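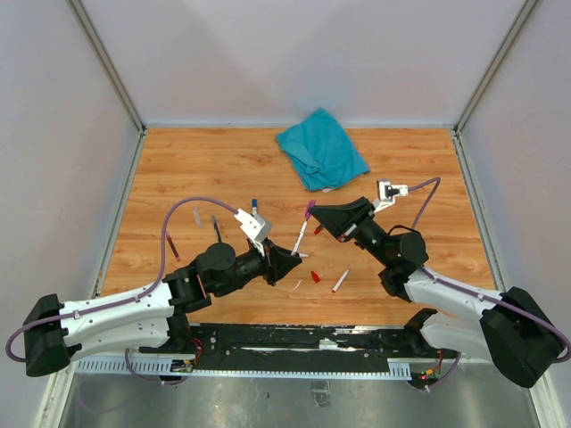
*Teal cloth, loosely folded, on a wood-grain tabletop.*

# Vadden cleaning cloths: frequently asked questions

Last revised 28/07/2022. Applies to the Fitora and Ranine ranges.

## What is the difference between Fitora and Ranine?

Fitora is a looped microfibre cloth for general wiping. Ranine has a flat weave and is meant for glass, mirrors and polished metal. Both can be used dry or damp.

## Which surfaces are suitable?

Sealed wood, laminate, glazed tile, glass and stainless steel. Do not use either cloth on waxed or freshly oiled wood. The fibres lift the finish and leave dull patches.

## How should the cloths be washed?

Machine wash at 40 degrees with ordinary liquid detergent. Do not add fabric softener or bleach. Wash new cloths separately the first time, as darker colours may release some dye.

## How many washes will a cloth last?

Fitora is rated for 50 washes and Ranine for 25. Beyond that the cloth is still usable for rough work but holds less water.

## Can they be tumble dried?

Yes, on low heat for 15 minutes. Line drying is preferred for Ranine — high heat makes the flat weave curl at the edges.

## Why does my cloth leave streaks?

The usual causes are softener residue or too much water. Rinse the cloth in hot water without detergent, wring it well and try again.

## Can I use them with disinfectant?

Diluted household disinfectant is fine. Rinse the cloth straight afterwards. Products containing chlorine shorten its life and are not covered by the guarantee.

## Where can I buy replacements?

Single cloths and packs are sold through Feng, our trade supplier. Quote order code 776 for the mixed pack. Codes printed on packs sold before April are no longer valid.

## Can worn cloths be recycled?

Not through household collection. Cut them up for rags or put them in general waste.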